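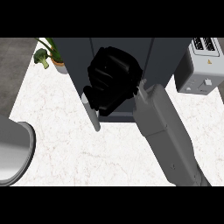
Prerville College students to lobby county over evening bus cuts

PRERVILLE, March — The students' union at Prerville College will hand in a petition of 2,825 signatures to the county council this month, calling for the evening bus service between the college and Hukham to be kept.

The county's draft budget would end its subsidy for the route after the Easter break. The last bus from the main campus would then leave at 5.40pm, before most evening classes have started. At present the last departure is at 10.15pm.

The union says 800 students use the evening service in a normal term week. Many are part-time students on nursing, accounting and access courses who work during the day and have no other way of getting home. Hukham has no railway station, and the cycle path along the main road is unlit beyond the retail park.

Signatures were collected over four weeks at the college, in Hukham library and at the Abbasi Hall of residence. The college has 3,540 students in all. Residents of Hukham were also invited to sign, and the union has listed their names separately so that councillors can see where support has come from.

"We understand that the council has less money than it did," the union said in a statement. "But a student who enrolled in September on the basis that there was a bus home should be able to finish the year. We are asking for the service to be kept until the end of July at the very least, and for proper talks about what happens after that."

The union has also put forward a cheaper timetable. It would drop two of the lightly used early evening journeys and keep the 8.15pm and 10.15pm departures, which leave after classes finish. Stalto, the company that runs the route, has told the union that the change could be made without altering drivers' shifts on its other services.

College management has written to the county in support of the later journeys. It has not offered to pay towards them, and the union will raise this at its next meeting with the principal's office — students have asked whether part of the income from campus parking could be used.

A march will set off from the front steps of the Abbasi Hall at 4pm on the day of the council's budget meeting and will finish outside the council offices, where the petition will be handed over. The route is 41 minutes on foot at an easy pace. A minibus will be available for anyone who would prefer not to walk, and places should be booked at the union reception desk by noon the day before.

Students who want to speak in the public part of the meeting must register with the council in advance. The union can help with this and will run a drop-in session on how council meetings work, open to all students and to Hukham residents.

ENDS

Notes to editors

The union represents all full-time and part-time students at Prerville College.

The full text of the petition and the proposed timetable are available on request from the union press desk.

Reporters and photographers are welcome to join the march at any point.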